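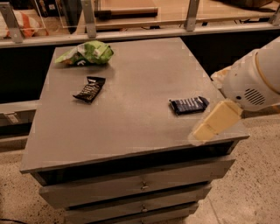
Popular Music and Criticism
Unit 4: The Live Album

Instructor: Karine Morin

A live album is edited work. Songs may be drawn from several nights, crowd noise raised or lowered, and vocal parts recorded again in a studio. Students should read the liner notes before judging a performance.

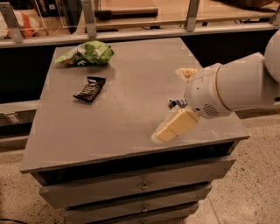

Critics also disagree on the purpose of the form. Some value accuracy to the studio version; others listen for changes in tempo, key or running order. Either position is acceptable in this course, provided it is stated early and supported with timings.

Assignment
Review one side of a live album in 200 words. Name the venue where it is known – a hall seating 135 does not sound like an arena. Papers are due in class in November.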